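Project report: recordings by the duo Putov and Petov

Submitted 4th September

## Aim

I wanted to find out how the duo's singing changed between their first album, *Cududum*, and their last one, *Bangash*. Most writing on them deals with the songs themselves and says little about who takes the high part.

## Method

I listened to 37 songs from the two albums on headphones, each one twice. For every song I noted the key, the speed and which voice carried the tune. Where the two voices crossed I marked the line in the lyric sheet. Live recordings were left out, as the sound was too poor to tell the voices apart.
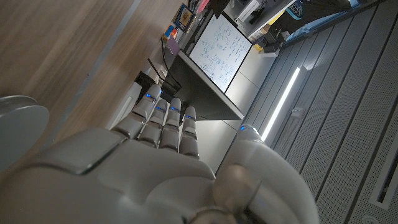
## Results

On *Cududum* the tune nearly always sits in the lower voice, with the harmony a third above. The slowest song runs at 70 beats per minute and the fastest at 195. The waltzes are all in G.

*Bangash* is less regular. The voices swap parts in the middle of a verse, sometimes in the middle of a line, and two songs are sung in unison until the chorus. The mandolin is also much quieter, so the breathing can be heard.
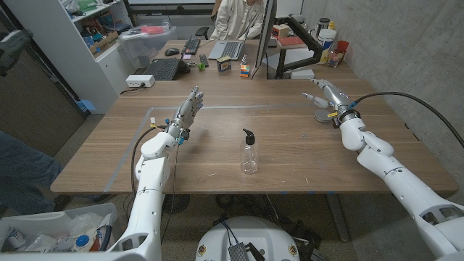
*Fig. 2: Two robotic hands at a wooden table, with a small round grey disc under one of them.*

## Problems

The sleeve notes do not say who sings which part, so I had to judge by ear. I got three songs wrong at first and corrected them after hearing the mono pressing. The speeds were tapped by hand and should be checked with software.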